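What Happens to Lost and Found Property at a Police Station?
Jindumby Police Department, Pages for Young Readers

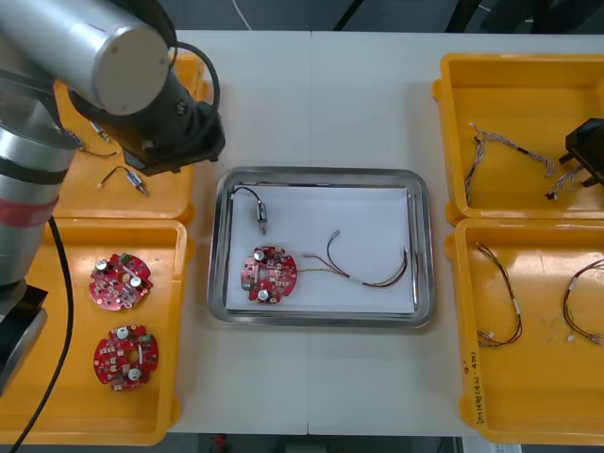

A metal tray of small electronic parts, with yellow-orange bins on both sides.

People lose things every day. When someone finds a lost item and hands it in, the police must look after it until the owner can be found.

First, an officer writes down what the item is, where it was found, and who brought it in. The item is then given a number. A bicycle handed in last June was number 2765. The same number goes on a tag, so the item and its record stay together.

Next, the item goes to the property room. Only 2 people hold keys to this room. One of them is Property Officer Selvaraj Kanagaratnam.

To claim an item, the owner must describe it and show proof, such as a receipt or a photo. Items are kept for 21 days. Anything worth more than $300 is kept longer.

What should you do if you find something?
Tell a parent, teacher, or other adult you trust. Do not pick up anything sharp or anything that looks dangerous. The front desk on Kutell Street accepts found property until 6 p.m.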